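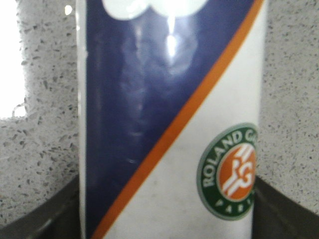

Figure 1. Printed wrapper on a tennis ball can, with the Roland Garros logo on the white section.

The Afterlife of the Tennis Ball Can
Project report, Packaging and Everyday Objects
Leonora Salazar and Nilmini Marikar
July 2019

1. Why a can

Our assignment was to pick one package and spend the term with it. Other pairs chose cereal boxes, which fold flat and fit in a backpack. We chose the tennis ball can, mostly on the strength of Nilmini having a closet full of them, and we have been finding them under our beds ever since.

The question we settled on was simple. A can is bought for what's inside it, and its big moment is over the second it gets opened. After that it goes on standing around the house for months. We wanted to know what people do with it, and whether the printing on the outside has anything to do with who keeps it.

2. What we did

We left a sign-up sheet at the Zanetti courts and asked players to fill in a short form at home. We got 200 forms back. One contained only a phone number and the words "call about doubles." We didn't call, and it isn't in the results.

We also kept a can on the kitchen counter at Leonora's apartment for the whole project and wrote down what happened to it. This was our household study. It was meant to be neutral, but Leonora's roommate put spaghetti in the can during the first week, so we had to start over.

3. The wrapper

A tennis ball can has a hard job as a piece of graphic design. The surface is round, so you never get the whole picture at once, and the logo you paid for may spend its life facing the wall. On our can the designer dealt with this by using a diagonal. Navy takes one side, white takes the other, and an orange stripe runs between them at a steep slant. Turn the can a little and the stripe still looks like it's going somewhere.

The circular logo suffers more. From one side you get "ROLAND G" and have to take the rest on faith. We tried to draw it flat for our sketchbook and ended up with something like a dented coin.

The shine is the other problem. Under a kitchen light the wrapper throws back a bright vertical streak, and it lands wherever you were trying to read.

4. The balls, once out
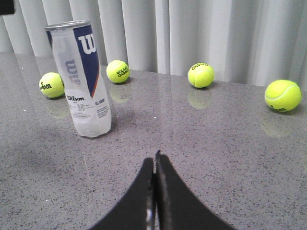
Figure 2. Can and balls on the kitchen counter. The reversed lettering shows through the clear plastic.

With the balls out, the can becomes a different object. You see through to the back of the wrapper, where the lettering reads backward. Nilmini thinks this is the best part of the design. Leonora thinks it's an accident. We discussed it for longer than the grading rubric probably rewards.

The balls behave like balls. A polished counter turns out to be a poor place to store them, and our notes for this part of the project include the line "under the stove again" three times in different handwriting. They do look good there, though — that yellow-green puts a glow on gray stone that no fruit bowl can match.

5. What people said

Most people who wrote back keep at least one can. The usual reason was that it seemed too solid to throw out. Old balls went back into it, followed by pencils, knitting needles, and loose change. One player had tried to mail a poster in one and wrote only, "Small poster now."

Looks mattered less than we had hoped. People remembered the brand and the color of the balls, and very few could describe the wrapper on a can they saw every day. Several drew it for us anyway. We have attached the drawings as Appendix B and ask that they be viewed kindly.

6. Problems

Our players all came from one set of courts, and people who enjoy filling in forms about cans may not be typical. We also never agreed on what counts as "keeping." Nilmini says a can in the trunk of a car for a year has been kept. Leonora says it has been forgotten.

If we did this again, we would ask people to bring the can in with whatever was in it. The household can is still on the counter. As of this writing it holds spaghetti.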